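Budget first, robot second: Lovisa Magnusson on buying for Trestamville

September 13, 2022

Lovisa Magnusson has a spreadsheet open when I call and she doesn't close it. She plans equipment for the Trestamville home-help project, run out of Flornamberg, and the next round of money is due in October.

"Ask me about cables," she says. I hadn't planned to. But OK - cables.

"People price the robot. Then they forget the rest. Spare hands, batteries, the service contract, a mattress, a washer. You're furnishing an apartment as well, and that came out of the same pot."

Her first draft had 31 lines. The one on screen now has 39. Most of the new ones are small stuff, she says, plus one that isn't - a second set of hands, which she fought for over two meetings.

Why hands? "Fingers are what you wear out. Legs, fine. If a hand is away for repair the whole room is just rent."

Two suppliers made the shortlist, Boström and Carnden. She won't say who was cheaper. Boström quoted a purchase with training included, Carnden wanted a lease. She had both redo there numbers for 2 years, same hours, same repairs.

"A lease looks lovely in year one. Then look at what you pay if it falls over."

And does it fall over? "Next question." She laughs. Then: "Put it in the budget. That's my answer."

Laundry and tidying are the tasks they plan around. Over 1,000 hours of floor time are penciled in for the next round, and she wants staff costed for every one of them. Somebody has to reset the room, she says. Put the basket back, pick stuff off the bed, start again. An earlier plan had that down as zero.

Advice for someone starting out? Rent the room before you sign for the machine. Measure the doorways. Ask how long a repair takes and get it in writting.

She has another call. Last thing before she goes: "Leave a line for things you didn't think of. Mine's too small already."
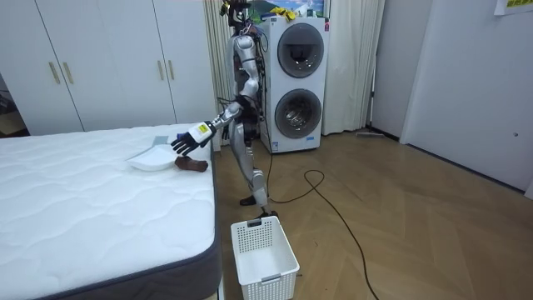 Reaching down over the mattress, laundry basket on the floor alongside.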